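Playtesters wanted for Tornora (PC, closed test)

We are after 60 people to play an unfinished platform game and tell us what is wrong with it. If you enjoy being asked for your opinion and then watching it go into a spreadsheet, read on.

Tornora is a side-scrolling puzzle platformer with 19 levels, of which 17 can currently be completed. The other two can be started. It is made by Jestetti, a small studio with one good chair, and it runs on any PC bought in the last six years or so. Consoles will come later, once we have stopped breaking the PC version.

What you would do

Play for at least three hours over a fortnight, at home, on your own machine. Fill in a short form after each session. Join one voice call with Trinh Diệp, our level designer, who will ask why you kept jumping into the same pit and will write down what you say. Our bug list stands at 2,786 entries and Tuấn Kiều would like yours to be new ones, though he has stopped insisting.

Who we want

People who play platformers a lot, and people who gave up on them years ago in a temper. You must be 18 or over, have a controller and be able to write a sentence such as "the lift went up without me". Keyboard players are welcome and will be pitied. Left-handed players and anyone who uses remapped controls should say so, as we need more of both.

What you get

A free copy at launch, your name in the credits (spelled your way) and a voucher that will cover a decent lunch. You will have to sign an agreement not to stream or post any of it.

How to apply

Write to Noemi Begay by November 28, 2023 with your PC details and the last game that made you swear. 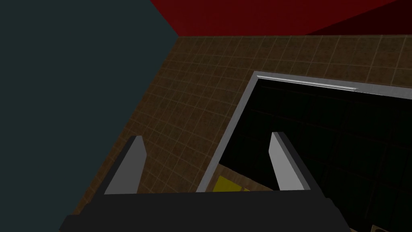 Keep it under a page, please. Noemi reads every one and answers them all, usually within a week. Builds go out in small batches, so a quiet spell after you have been accepted is normal.

Contact | © Jestetti | Back to top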